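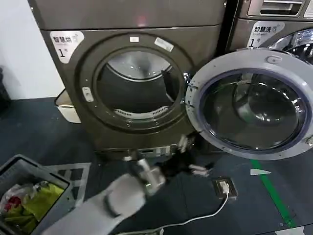 Dryer 1 and washer 1, Gulolcombe laundry room.

Gulolcombe Residents' Meeting
September 16, 2026
Chair: Bogumił Pawłowska

1. Minutes of the last meeting accepted.

2. Laundry room
Dryer 1 is to have its lint filter cleared after each load. The grille is at the bottom lip of the drum. Residents asked for an English label beside the 智慧烘 sticker. Agreed.
Washer doors to be left open between loads so the rubber can air. Two residents objected on account of the narrow aisle. Carried.
Clothes left in a machine may be moved to the bench after 3 hours.

3. Costs
Service quote from Firard is $400. Accepted. Quote from Gutard held over.
Laundry fund stands at $191 after last month's hose repair. Balance to come from general funds.

4. Bike shed key. Deferred.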